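The Bin at Belkadi's

Sølve Dalen sold me the bin for 27 dollars and a promise that I'd never ask where he got it. Fine by me! I'd been after a big metal one ever since the plastic tub split in June (all over my good rug, thanks).

It was a beast, gray and scuffed, with the paint worn off the slopes in ragged patches. My sister took one look and said, "You paid for that?" I told her it had character. She said so did our uncle Ragnvald, and we didn't keep him on the table.

So of course I started filling it. Whatever was lying around the back room at Belkadi's went in, and I swore I'd sort it all before supper. 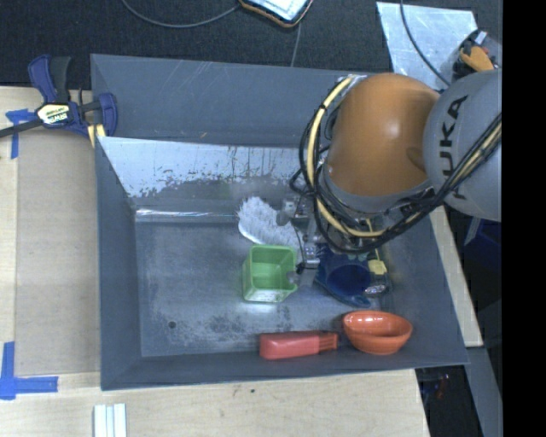 By four I'd given up on sorting and was just visiting with things, you know how it goes. The brush made me think of Mom scrubbing the porch steps in Mundine, singing the wrong words on purpose. I must have stood there a good long while, because my sister came back with two coffees and didn't say a thing about the mess.

"Keep the green one," she said, and handed me my cup.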